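May, after ten at night

Kettle on, boots off, and I still don't believe the thing about the gears. Writing it down now before I talk myself round.

Zawadi's view, delivered across the kitchen table with her mouth full, is that a small spur gear will find its own way into mesh if you lower it gently and give it a bit of a wiggle. Mine is that it will sit on top of its neighbour's teeth looking smug until somebody does something about it. She says I'm a pessimist. I say I've put enough gears together to be one.

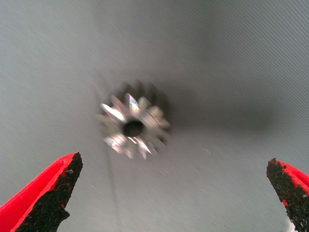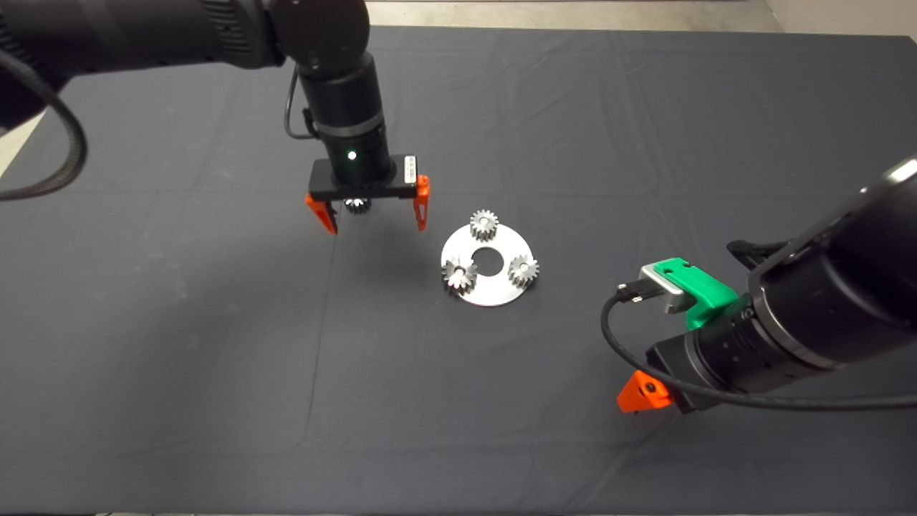
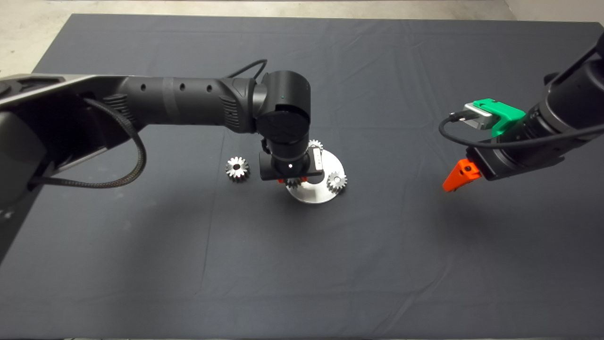 Small gear, round plate, grey cloth.

The cloth was my idea and I'll defend it, though I was grumbling about it again by lunch. A bare tabletop is fine until you drop something with teeth on it and hear it skitter off toward the floor. Cloth stops that. What it also does is wrinkle, and I've never met a cloth that stayed flat longer than it took me to turn my back. Hanna Kozłowski ironed hers once. I asked her how long it lasted and she changed the subject.

Then there's the question of what counts as clean. The Kellholm leaflet says to wipe every part with a lint-free cloth before assembly and I've read that sentence so many times I could recite it at a funeral. Lint-free according to whom? I bought a pack of their wipes, $10, and held one up to the window, and there was fluff coming off it in the sunlight. I wrote to them. They sent back a very courteous reply that didn't contain the word fluff anywhere.

I've gone back to an old cotton hanky. No difference that I can see.

Zawadi also wants to order a set from Stellisari, on the grounds that the colour brochure is lovely. It is lovely. The set is $234 before shipping, and nowhere in the brochure do they give the tolerance on the bore. Plenty about "a whisper-smooth engagement", which I take to mean the gears go round. I told her I'd pay for it when they print a number I can check with a caliper. She said I'd find something wrong with the number. Probably.

Joo is cheaper and at least has a drawing. The drawing shows one more tooth than the parts list does, so one of them is wrong, and I'd like to know which before I send anybody money. Wrote that on the back of an envelope and stuck it to the fridge. Z. has added a smiley face.

What bothers me about the wiggle theory is that it can't lose. If the gear drops in, the wiggle did it. If it doesn't, you didn't wiggle enough. I asked her what would change her mind and she thought about it for a good while, buttering toast, and said she'd want to see five fail in a row with a proper wiggle each time. Who decides what's proper? She does, apparently. So we've agreed on nothing but we've agreed on it in detail.

For the record, mine is to line up by eye first, tooth to gap, and only then let go. Slow, yes. I'd sooner be slow than go hunting under the bench with a torch. And check the bore for burrs with a fingernail, every time, even on the ones that came in a sealed bag marked inspected. Especially those.

Hanna rang after supper about the Prarnasska catalogue. They've started offering a coating that's meant to let gears run dry, no grease at all, for years. How many years, I asked, and she went off to look and came back with "many". I've put it on the list with the magnetic tray and the other miracles. She's going to try it anyway and has promised me an honest report, and since she's the only person I know who'll admit to having wasted her money, I'll wait for that.

Must find the good tweezers. Not in the drawer, not in the other drawer. Z. swears she put them back.

Two more things for tomorrow: pick up milk, and ask at the hardware store whether they'll cut me a length of felt off the roll or if I have to buy the whole metre. The fellow on the phone said "should be fine" – I've heard that before.

Bed. It's raining, which the forecast said it wouldn't.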